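Felt play food: one set or build it up bit by bit?
Surnasside Makers and Menders forum > Toys and playthings

tidewrack wrote:
I'm putting together a play kitchen for a community room in Dondham and have 70 dollars left after the shelving. The kids range from toddlers up to about grade two. I'd like soft food where I can, because the hard plastic gets thrown and the noise in that room is terrible.

Questions:
Is it better to buy one boxed set or pick single pieces?
Does felt hold up to washing?
Do kids care if the pieces are different sizes? I've got proper plates and cups already, full size, and most of the play food I've seen is tiny.

mulgabore wrote:
Single pieces. Every boxed set I've bought has had three or four good things in it and the rest was flat slices of something that ended up under the couch. We got a Gashi set one May and by spring the only bits still in play were the egg and the bread.

Felt washes all right in cold water by hand. Don't put it in the dryer. The stuffing clumps and you get a lump at one end.

pennyroyal_k wrote:
I'd say the opposite about sets. If you buy singles you end up paying 8 or 9 dollars for a tomato. A set of 40 pieces spreads the cost, and you can put half of them away and swap them over later.

Agree on the dryer.

mulgabore wrote:
You can make a tomato in twenty minutes, though. Two circles of red, a bit of green on top, stuff it, done. I wouldn't pay for one.

pennyroyal_k wrote:
Not everyone sews.

saltbush80 wrote:
On sizes, they don't care at all. Mine serve a giant slice of pizza next to a doll-sized carrot and no one complains. What they do notice is whether the thing stands up. Anything bottle-shaped that falls over gets abandoned, or it turns into a bat.

If you're making bottles, put a disc of stiff card or plastic in the base and a handful of rice or poly pellets above it before the stuffing. If it has to be washed, use pellets. Rice in a washed toy goes bad.

tidewrack wrote:
Thanks, that's useful. I hadn't thought about the base. I do sew a bit, mostly hems.

Are the sauces worth having? I've seen ketchup and mustard bottles and they look nice, but I wasn't sure what a child does with one.

fernhollow wrote:
They squeeze it over everything. Ours has been the most used piece in the whole kitchen. It's the one thing that gives them an action to do, where a felt lettuce just sits there. I'd buy or make the ketchup before any of the vegetables.

Get one with the label stitched on or properly bonded. We had one from the Wolteck shop with a stuck-on label and it peeled at the corners inside a month.

mulgabore wrote:
Tomato sauce, surely.

fernhollow wrote:
It says ketchup on it, so I'm calling it ketchup.

grannysquare3525 wrote:
I'm going to disagree on branded labels. For a room full of little ones I'd leave the bottle plain red, or put a plain tomato on it. They don't need a brand name, and it's a lot of fiddly lettering if you're sewing it yourself. Letters that small in embroidery floss took me two evenings and still looked wobbly.

fernhollow wrote:
I see the point, but mine recognised the bottle straight away because of the label. A plain red one could be anything. And I like wobbly letters on felt.

saltbush80 wrote:
Both are fine. If it's a shared room, check whether whoever runs it minds brand names. Ours did, and we had to unpick a cereal box.

tidewrack wrote:
I'll ask. I don't think they'd be bothered.

Does colour matter for the dishes? Mine are all white, and the room has pale walls and a white table.

pennyroyal_k wrote:
White on white is dull, and the toddlers lose things on it. Go for a coloured plate, nothing too bright, so the food is what stands out. Greys and soft purples are good under red and orange. Greens are good for baskets. I wouldn't bother matching.

mulgabore wrote:
I'd keep the white plates. They're already paid for, and 70 dollars isn't much.

pennyroyal_k wrote:
Two coloured ones from an op shop would be a couple of dollars. Keep the white ones as well.

fernhollow wrote:
Photos of the ketchup and the dishes.

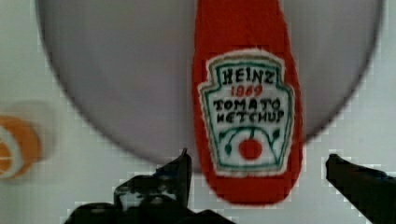
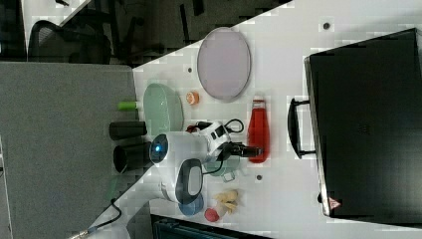 First photo: the label, with the tomato on its vine under the lettering. Second photo: the big plate and the green basket on the white table.

tidewrack wrote:
That label is much nicer than the ones I'd been looking at. I'm going to start with a ketchup bottle and two plates and see how far the money goes. I'll try the tomato myself.

saltbush80 wrote:
Cut the tomato circles bigger than you think. They shrink a lot once they're stuffed.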